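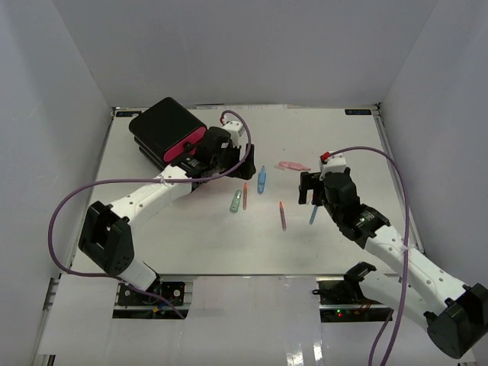
Slide 1. Good afternoon. I want to talk about packing, and mostly about what happens to a small touring company when the packing is left until last. I've been stage manager with Trendden for six seasons, and most of what I know about it I learned in car parks. We carry lights, costumes, a folding set and a lot of small items that go in cases, and a case is only useful if a tired person can tell which one it is. A big black case with rounded corners looks much like any other, so a bit of vivid pink-red showing along one side is worth having when you're looking for it in the back of a dark van. Please hold questions until the end, except for the costume slide, where I'm happy to stop.

Slide 2. Who we are. Trendden is a company of nine. We play village halls, school halls and two proper theatres. The autumn tour starts in September and we're usually out until the clocks change. One van, one car. We don't have a separate crew, so the people who pack are the people who have just been acting for two hours.

(Click on for the map. Don't read out the place names.)

Slide 3. How it used to go. Everyone packed what was nearest to them. It felt quick. The trouble came at the other end, when the cable we needed first was under the thing we needed last. At Barasa we couldn't start the rig until the whole van had been emptied on to the pavement, in drizzle, with the audience already queuing for tea. We went up late and the hall charged us for the extra hour.

Slide 4. The load order. Aníbal Caldeira drew the first version on the back of a running order. He'd worked in furniture removals before he came to us and he couldn't stand watching us do it. His rule was that you write the list from the get-in backwards. What do you need first when you open the doors? That goes on last. We tape the list inside the van door at eye height.

The order at the moment:

- set flats and the two long poles, against the left side
- costume rail, strapped
- props and wigs
- lighting stands, then lanterns
- cable, tape, tools, kettle

The kettle is on there because we argued about it for a whole season.

Slide 5. Labels. We tried colour stickers and they peeled off. We tried numbers, and people forgot what the numbers meant. Now every case has a word on both ends and on the lid, in capitals, and the word says what's in it. WIGS. GELS. TEAPOTS. If the contents change, the label changes the same night. I keep a roll of tape and a marker on my belt.

(Pass the sample label round. Get it back.)

Slide 6. Costumes. Take questions here if there are any. Costumes are the one thing we don't pack straight away — they come off warm and damp, and if they go into a closed box they smell by Friday. They hang while we strike the set and they go on the rail at the end. This breaks the load order slightly, so the rail has its own gap, and you have to leave the gap even when it looks like wasted space. New people always fill it.

Slide 7. Money. Last year we spent 3,000 pounds on replacing things that were lost or broken in transit. A good part of that was lanterns. Foam inserts for the lantern cases came to 50 pounds each from Zenidow, and I had to ask for them twice. If your board says no, show them the replacement bill on the same sheet of paper as the quote.

Slide 8. What still goes wrong. The last night of a run, every time. People's families turn up, somebody opens a bottle, and things get put in carrier bags. I now do the last night's list myself with one other person and I ask everyone else to carry. We also still lose pencils, spare fuses and the left glove from act two.

Slide 9. The list itself. Paper copies are by the door, and you're welcome to change the headings to suit your own show. It's set out for a long wheelbase van. If you're working out of a trailer, come and find me at the Trovo stand during the tea break, as the weight needs to sit differently over the axle.

(Leave slide 9 up for questions.)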